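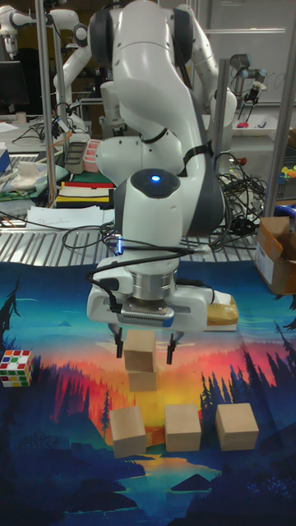 最后更新:2月3日

上一篇写完堆叠任务的数据清洗之后,Mwende Gachanja 来信问了一个问题:既然木块都是同一种未上漆的原木色立方体,策略到底靠什么决定先抓哪一块。当时我回得很短,这里补全。

任务定义沿用 Mokimham 的第二版:场上五个同尺寸木块,初始位置随机,单臂平行夹爪,目标是竖直叠放。观测只有固定机位的 RGB 图像和关节角,没有深度,没有力传感。动作是末端位姿增量加夹爪开合,动作块长度 29 步,执行其中前半段后重新推理。训练集为 429 条遥操作演示,全部由两名操作员采集。

先说抓取顺序。演示数据里没有规定顺序,两名操作员的习惯也不同,一人偏好从近到远,另一人偏好先清空左侧。用均方误差直接回归动作,结果在预料之内:策略会朝两个候选木块的中间位置下探,夹爪闭合时抓空。换成扩散头以后,这类失败基本消失,但出现了另一种现象,即策略在接近阶段中途改换目标。把相邻两次推理的噪声初值固定下来,可以压住大部分改换,代价是对外部扰动的反应变慢。目前我保留了固定噪声,仅在末端高度超过阈值时重新采样。

再说背景。桌垫是带图案的印刷品,日落、松林、河流,颜色从暖到冷都有。暖色带与原木色接近,早期编码器在橙色区域的定位误差明显偏大。我没有换成纯色垫,原因是 Niltalo 那组对照已经说明,在纯色垫上训练的权重迁移到图案垫时几乎不可用,反方向则损失不大。垫子左缘的魔方作为干扰物保留,策略不需要与它交互,评测时也不计入结果。

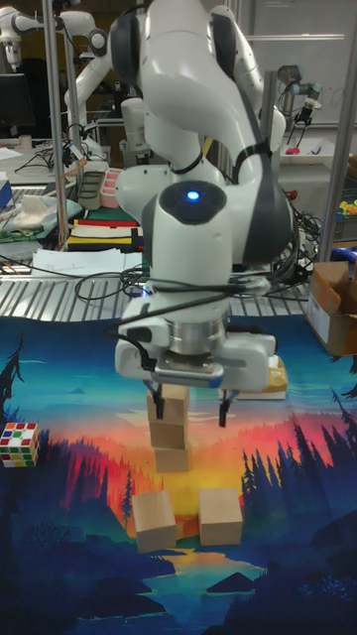
失败的主要来源在释放阶段。夹爪张开时两指并不总是相对木块对称,一侧手指贴着塔身,另一侧已经离开,此时只要末端有很小的横向速度,贴着的一侧就会把上层木块带偏。演示里操作员会下意识地先停一下再张开,但这个停顿很短,按原频率降采样后常常只剩一帧,模型学不到。我的处理是对夹爪状态变化前后的片段做加权,权重上限由验证集选定,同时在张开指令之后屏蔽横向增量,直到末端抬升越过木块上沿。

这个屏蔽是手写规则,不够干净。Correa 的做法是把释放单独拆成一个子策略,我试过,切换时机需要额外的分类器,而分类器的误判比原问题更难排查,所以放弃了。

评测共 52 次,每次初始布局由脚本生成,人工按投影摆放。叠到第三层的表现稳定,第四层开始下降。下降不完全是策略的问题:每层放置都有小的横向误差,误差逐层累积,下层偏一点,上层可用的支撑面就少一点。单看每一步放置误差,各层之间没有显著差别。换言之,提高层数需要的是让策略看见已有偏差并主动补偿,现有演示里这种补偿样本太少。

遮挡也值得记一笔。固定机位下,夹爪本体和手指会挡住一部分塔身,木块举在空中时,下方那块往往只露出一部分。我把遮挡严重的片段单独拿出来看注意力图,响应集中在手指末端和塔的可见侧边,与塔底关系很弱。这可以解释为什么底层轻微错位时策略没有任何修正动作。

腕部相机是显而易见的补救,Wolport 的接口已经调通,但时间戳与主相机的偏差最大时可达 2 帧,同步没有做好之前不打算混入训练。曾经用插值凑合过一版,接近阶段变好,释放阶段变差,和上面讲的停顿帧问题叠在一起,无法归因,那版结果作废。

接下来的安排:补采一批故意放偏再纠正的演示,标签格式不变;把释放屏蔽改为可学习的门控;腕部相机等同步完成后单独做消融。数据整理脚本预计 5 月放出,届时会附上随机布局的种子,方便逐次对照。

Mwende 的另一个问题是关于归一化方式的,涉及旋转表示,篇幅较长,放到下一篇。

本站使用 Cookie 统计访问量。继续浏览即表示您同意我们使用 Cookie。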